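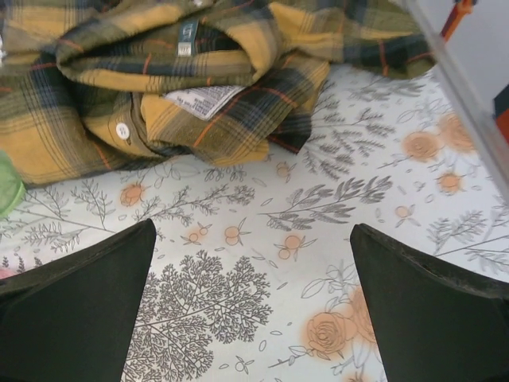

Fig. 2. Plaid flannel shirt, not yet folded. Button, brand tag and care label are exposed.

## Unit 12: Handling and folding woven shirts

Set reading: Kauppinen, *Household Textiles*, ch. 12. Lab sheets go to Rhonda Li by 17:00.

### 12.1 Landmarks

A shirt dropped on a bed has no useful outline. Locate fixed points first and work outward from them.

- **Collar.** Search for the brand tag, normally at center back. In Fig. 2 it is the small dark teal tag near the top.
- **Placket.** Any button identifies it. The figure shows one white button on a yellow section.
- **Care label.** Position varies by maker: side seam, hem or neck. Do not use it alone to decide left from right.

### 12.2 Checks as a folding guide

In a yarn-dyed check the lines follow warp and weft. A fold made parallel to a line is on grain. The thin burnt-orange lines in Fig. 2 are easier to follow than the wide mustard and olive areas, where a small error in angle is hard to see.

Printed checks may be off grain. Compare the face and the reverse before relying on the pattern.

### 12.3 Work surface

A patterned sheet makes the garment edge harder to read, particularly where print and garment share a color. Fig. 2 has orange in both. Plain sheets are used for the graded exercise.

### 12.4 Procedure

1. Lift by both shoulder seams and shake once.
2. Fasten the top button, then every second button.
3. Lay face down. Smooth from the yoke to the hem.
4. Fold one side in to the edge of the collar, sleeve laid back along the fold. Repeat on the other side.
5. Turn up the shirt tail, then fold the body in half to the collar.

Flannel is bulky at the cuff. Offset the two cuffs so they do not stack.

### 12.5 Exercise

Fold one flannel and one poplin shirt to the Kastine board (width 54 on the board scale). Record the finished width at collar and hem and note any line of the check that runs off the fold. Work in pairs. Boards are signed out from Tariq Rana.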